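4.2 Open-day sessions at Tavero

The second set of recordings was made in October, when the Tavero workshop was opened to visitors. Each visitor was given a short briefing and then worked with a pair of hand-held grippers at a table with a small kitchen appliance on it. Sessions were limited to 45 minutes. Over the day we collected 600 demonstrations from 78 visitors, none of whom had used the tools before. Figure 3 gives a view from one of the grippers. 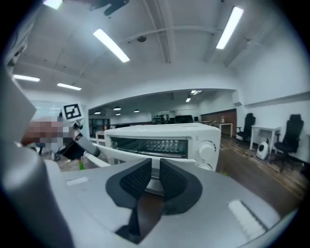

Figure 3. Gripper view during a toaster oven task, Tavero open day.

Visitors were free to choose the order of their attempts, and we did not correct their grip unless they asked. This differs from the Pravilico sessions, where staff followed a fixed script. The toaster oven was kept in the task list as its controls and glass door call for different kinds of contact. The finger pads often hide part of the object at close range - in Figure 3 they cover part of the second knob and the lower body of the oven - so a policy trained on one view alone has to act on incomplete information. We therefore kept the views from both grippers for every demonstration. After checking, 105 demonstrations were set aside for testing and the rest were used for training with the Rasus code.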